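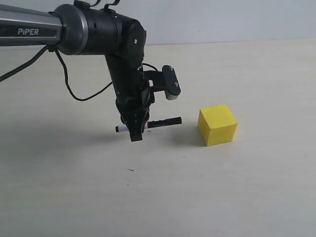 Vol. 2, No. 193

Marker time again at the Berkdale bench

I spent most of 24 March 2026 with the little PiPER arm in our Berkdale shop, and I'm happy to say it's back on the schedule! The cell had been drifting after the move from Flostham, so we redid the setup from the base up. A marker goes in the gripper, a yellow cube goes on the table, and you jog the arm in slowly and compare where it is with where the controller thinks it is (slow work, bring coffee).

The cables ate up the rest of my afternoon. The loop by the wrist needs enough slack for a full turn, and I'd tied ours too short last time, my fault. I also went over the screws on the wrist bracket and wrote the new offsets in the Billent log under entry 3342.

We ran over 200 test moves before I signed off. The Chatzigeorgiou job gets the cell first, then it's open to everybody else. If you book it, please leave my cable ties alone, and put the marker back in the drawer with the cube. Next full check is in June.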